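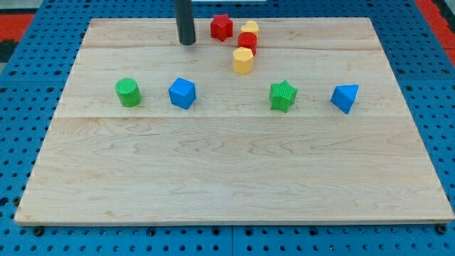

Workshop notebook, August
Posted Saturday by the bench at Encombe
4 min read
Print | E-mail

Glue line trouble on the maple boards, continued from the last entry.

The two boards that opened up at the ends have been out of the clamps and stood on edge by the back wall since the last note. The gap on the first has closed a little on its own. The second is the same as it was. I can get a thin feeler gauge in at one end and it stops after a short way, so the joint is sound in the middle and the fault is confined to the ends. That fits with drying rather than bad glue. The stock came from Skerville with the ends unsealed and it sat by the radiator pipe before we machined it.

Moisture readings this morning, pin meter, pins across the grain. The middle of the board reads fine. The ends read lower, as expected. Took the same readings on the offcuts we kept in the bag and they agree with the middle. I would like to see the ends of the new stock painted the day it arrives. There is half a tin of wax emulsion on the shelf over the bandsaw. It has a skin on it but is usable underneath.

Glue. We have been on Drevasix for the last batch. Open time is short in this weather. With five strips to a panel I am on the limit by the time the last edge is coated, and the first one has started to go dull. Tried spreading with the small roller instead of the brush and that was much quicker, though the roller soaks up a lot before it gives any back. Next panel: glue up in two halves, leave them, joint the middle edges again, then bring the halves together. It's an extra trip over the planer but the squeeze-out was even all the way along when I did the tray that way in spring.

Clamps. Cauls top and bottom, packing tape on the faces. One of the cauls has taken a set and is bowed the wrong way, so it presses at the ends and does nothing in the middle. Marked it with a red cross. Do not use until it has been planed back.

Sprung joint or flat joint. Went back and forth on this. The Takács handbook wants a slight hollow in each edge so that the clamps pull the ends tight, and says it makes up for the ends drying first. I have always shot them flat. Did one test panel each way from the same plank:

Flat: closed with hand pressure, no light through it. After a night off the clamps, a hairline at one end.
Sprung: needed proper clamping to close. No hairline. Left it on the radiator shelf over lunch to be unkind to it and it still held.

One panel of each proves very little, but I'll take a shaving out of the middle from now on. One pass, stopped short at both ends, then a full-length pass only if the hollow looks too deep. The number 7 is set for it. Please leave the iron where it is.

Flattening. Panel came out of the clamps with a small step at two of the seams. Scraper took care of one. The other needed the plane, and the grain runs opposite ways in the neighbouring strips, so there was tear-out whichever way I went. Ended up going diagonally with a very light cut and then the scraper. I had arranged the strips for colour and paid no attention to grain direction. Next time direction first and put up with the colour. The tones even out a fair bit under oil anyway.

Sanding test, same panel. Left half to 180, right half scraped only. With oil on, the scraped half is clearer and the sanded half is more even. For something that gets handled I prefer the sanded. Raised the grain once with a damp cloth and knocked it back before oiling.

Oil. Cut the first coat by a third with white spirit, wiped off after 13 minutes. End grain drank it and wanted more straight away. Second coat neat. Rags laid flat outside on the wall, then into the water bucket. Someone had put a dry one in the bin last week. The bucket is by the door.

Stock remaining: enough clean boards for 3 panels at the present size. If the length goes to 300 mm we can use the short pieces under the stairs, which would otherwise go for kindling. Check for the shake in the one with the green chalk mark before cutting anything.

To do:
Paint ends of new stock.
Plane the bowed caul.
Order more Drevasix, small bottles, the big one goes off before we finish it.
Re-cut the end joints on the second board. Losing the ends leaves 217 mm, still long enough for the lid.
Bandsaw blade is wandering to the left again. Look at the guides before blaming the blade.

Left the sprung panel stickered on the top rack with a weight on it.

Print | E-mail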